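Randener Robotics Club

Randener Robotics Club (most of us just say Randener, and the oldest members say "the club" as if there were no other) is a student group that teaches two-armed robots to do small household jobs. I joined in my second year knowing nothing, I've edited this article more than anyone else on the wiki, and I still get asked to make it sound less like me. Sorry, Aurel.

Background

The club began as a reading group run by Aurel Marinescu, who teaches the controls course and wanted people to talk about papers out loud. The talking lasted one semester. By June the members wanted something that moved, and the reading group turned into a bench group with a sign-up sheet, a shared drive and a lot of arguments about table space. Membership is open to any student, and you don't need to be in engineering. One of our best operators studied music!

Projects

We name everything, which confuses new people, so a short guide. Gemo is the main project and the one most members work on: moving small objects between containers with two arms. Lazăr is the software that records each run and lets you play it back (it was named late at night and the ă breaks the file names on one computer to this day). Raris is the yearly contest, which has its own section further down.

The basic Gemo task is called the handover. One arm picks up a block, the two grippers meet over the middle of the mat, and the second arm takes it across to the other side. It sounds like nothing. My first attempts were terrible, mostly because I watched the block when I should have been watching the open gripper and its angle — everybody does this, and everybody has to be told.
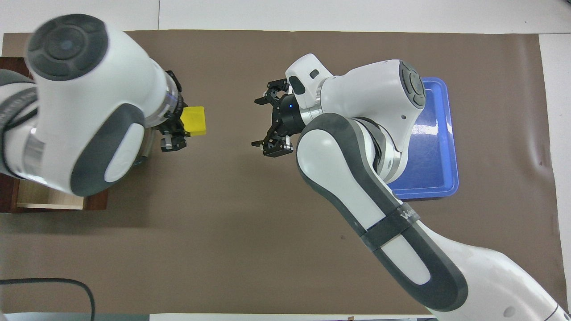
Gemo handover practice: one gripper holding the yellow cube, the other open and facing it.

A new member does 50 practice runs before any of them go into the shared set. Aurel is strict about that number and I used to resent it, but my early recordings are full of jerky little corrections and I would not want anyone learning from them, human or otherwise. Once your runs are accepted you choose a side of the task to specialize in, tray or drawer, and people get surprisingly loyal about it.

Drawer work

I'm a drawer person. A tray will forgive a sloppy approach from nearly any direction, while a drawer has walls, and you have to think about where your wrist housing is going as well as your fingertips. The layout I like best keeps the drawer pulled out toward the middle of the mat, so that the arm carrying the yellow block has only a short distance left to travel, and the blue tray stays well over on the other side, clear of it. I plan the move backward from the drawer: where the fingers should open, how high the block has to be to clear the wall, and only then how to get there.
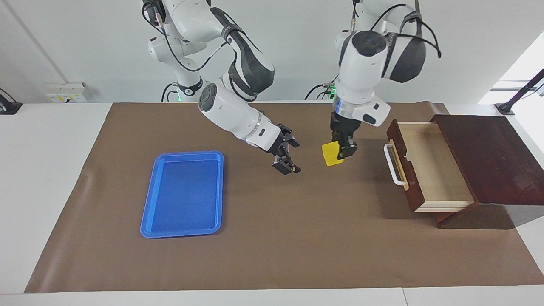

Raris is where all of this gets competitive. Teams of two get 20 minutes at the table and score a point for each clean placement, with a penalty for touching a container wall. The block has to be let go inside the container, so an arm with the drawer right beside it and the block still pinched in its fingers, raised off the mat, has earned nothing yet, and I have lost a round in just that position when the buzzer went. The club record is 360 points over a full season, set by a pair who have since graduated and who still bring it up.

Judging is done by members of other teams, using the Lazăr playback whenever there's a dispute. There is usually a dispute. My own feeling is that the wall penalty is too harsh for beginners, and the talk page has a long thread about it if you'd like to join in.

Joining

Come to an open evening, which starts at 6 p.m. during the semester, and put your name on the sheet by the door. Dues are 50 a year and cover replacement finger pads and the Raris prizes. Tie back long hair, leave your coffee on the shelf, and ask somebody to show you the stop button before you touch the controls.

See also: Gemo task list, Lazăr file format, Raris rules and past results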